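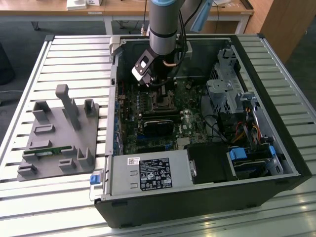
Opening a Desktop Computer: What Is Inside and How to Learn Your Way Around It
Handout for week 5, Basic Hardware Course
September
By Lilla Orbán

Please read this before the practical session on Friday. We have 18 students in the group, so the bench time is limited and I want to use it for work, and not for long explanations at the board.

1. Before you remove the panel

Shut down the computer from the operating system. Switch off the power supply at the back, then pull out the power cord. After this, press the front power button and hold it for 5 seconds. Some charge stays in the power supply after the cord is out, and this small step drains most of it.

Lay the tower on its side, with the removable panel facing up. Students often try to work with the tower standing. It is possible, but the light is poor and screws fall to the bottom of the case, where they hide under the board. Touch bare metal on the case before you touch any part, and use the wrist strap if you have one. Never open the power supply itself, also not when it is unplugged.

2. The order of looking

I ask everybody to look first and touch later. Start from the motherboard and go outward. It is the largest flat part in the case, and every other part is either fixed on it or connected to it by a cable. Many older boards are green, newer ones are more often black. The color says nothing about the quality.

Find the CPU socket. The processor sits under a cooler, and the cooler is held by a bracket or by screws. When the cooler is off, the bracket is easy to recognize: it makes a rectangular shape on the board. Do not put your fingers into the socket. On many boards there are very thin pins inside, and a bent pin can mean a new board.

Next, find the expansion slots. A graphics card, if there is one, goes into the long slot and lies across the board when you see it from above. To take it out you must first free the bracket at the rear of the case, by a screw or by a plastic clip, and then open the small latch at the end of the slot. Students forget the second latch almost every year. If the card does not move, stop pulling and look again.

3. The drive cage

The drive cage is a metal frame which holds the hard drives. Its sides usually have holes, for screws and for air. In some cases the cage comes out as one piece after you press a latch, and this gives much more space for your hands. The edges can be sharp, so hold it by the flat sides.

4. Cables from the power supply

The colors in the classic scheme have a meaning:

Yellow: +12 volts
Red: +5 volts
Orange: +3.3 volts
Black: ground

Purple, green, blue and some other wires also exist, we will speak about them in week 6. Please note that many modern power supplies have all wires in black. In such a case you must go by the shape of the connector and the position of the pin – never guess.

When you unplug a connector, hold the plastic body and press the clip. Do not pull on the wires. Before you disconnect anything, make a simple drawing in your notebook. It does not need to be beautiful.

5. Task for Friday

Work in pairs. Each pair receives one tower and one tray for the screws. Remove the graphics card and one memory module, put them back, and start the computer. Write down every step in the order you did it, including the mistakes. I will collect the notes at the end and they are worth 12 points.

If the computer does not start, check the memory module first. It needs more force than you expect, and the clips must close on it fully.

Questions about the task: ask me after the lecture or write to the course mailbox.

Comments

Rocío Bustos: Do we need to bring our own screwdriver, or are there enough in the lab?

Lilla Orbán: There are enough. If you have a favorite one, a Phillips number 2 is good for nearly everything.

Kornél Győri: My tower at home has a yellow wire and two black ones going to the fan. Is the yellow also 12 volts there?

Lilla Orbán: Not always. Fans have their own color customs, and on some of them yellow is the speed signal. Please bring the model number and we will check it.

Jolán Pintér: The point about the second latch would have saved my old slot. Thank you.

Contact: Gukodach Technical Courses, course office | © Gukodach | Back to top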